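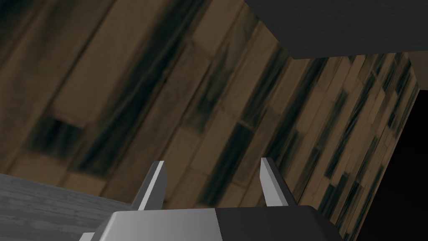 I finally bought a real desk

Six years at my grandmother's old sewing table, and now I have an actual, grown-up, goes-up-and-down desk! I've been writing at it since January and I'm still a little giddy every time I sit down (or stand up, I do both now).

It's the Galteo, the narrow one with the single drawer. I tried three desks at the Coelho showroom before I picked it, and Benvinda Correia let me sit there typing nonsense on my laptop for ages. The bigger ones were gorgeous, but my office is really a hallway with ambitions and I needed to be able to open the closet.

Putting it together took me and my neighbor Dwayne a whole evening. There are 18 bolts in the legs alone, and the short ones and the long ones come mixed up in the same bag, so sort them first. We didn't, and had to take one leg back off.

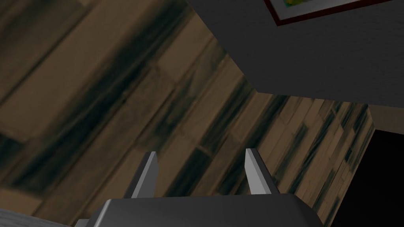
Wood floor, seen at an angle

What I love most is the height. My old table was too tall for my chair, so my shoulders were always up by my ears, and I'd gotten so used to it that I thought it was just how working felt. Now my elbows rest flat and I can write all morning! The drawer is shallow, but it holds my notebooks, my good pens and an embarrassing amount of gum.

Next up is the chair. I've got my eye on a Drirari with the mesh back, if I can find one in green. If you have one, please tell me how the armrests are holding up!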